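Home | Protocols | Bench Log | Contact

March, Saturday session
Checked by Léonie Mallet, comments by Amado Malabanan

PRE-RUN AND SAFETY CHECK, TWO-ARM BUSSING TASK (KITINEL BENCH)

Fill in before the first scored trial. The method under test is the Plerwood split policy, with the overhead view used for planning and the wrist views for the last part of each reach.

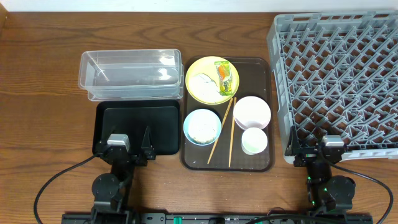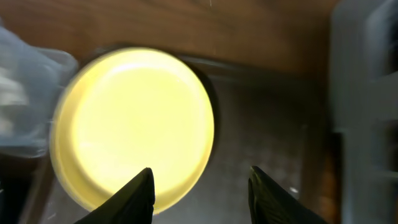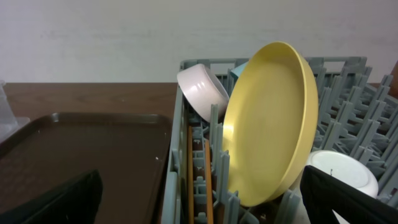
Bussing task, Kitinel bench. First view: both arms, brown tray and rack. Second and third: wrist views, yellow piece at the fingers and yellow plate upright in the rack.

1. Arms secured to rail. OK. Screws checked by hand, both sides.

2. Cables clear of travel. OK with comment. Left loop swings wide when the arm folds back. Add a tie before the next session.

3. Emergency stop tested, both arms. OK. Tested again after lunch.

4. Gripper fingers, wear and play. Left OK. Right has slight play at full open. Gaëtan to look at it.

5. Speed limit set to 50 percent. OK. Do not raise it for the recovery trials.

6. Tray load matches the start sheet. OK. Dishes, chopsticks and trash go on the brown tray. Napkins and packets count as trash and must not end up in the rack.

7. Wrist camera exposure. NEEDS WORK. Yellow washes out to near white up close, and the rim is hard to pick out. Lock exposure before the arm moves in. Eugénie thinks this explains most of the missed rim grasps in the last batch. I would want a run with exposure locked before we write that down.

8. Rack position. OK. Tape marks renewed. A shift of roughly 5 mm is enough to spoil plate insertion with the baseline.

9. Scoring. A plate counts when it stands in a slot with the fingers released. Chopsticks are scored separately. Run 8 trials per method, same start sheet.

Open items: 2, 4, 7. Cleared to run with the right arm on light items only.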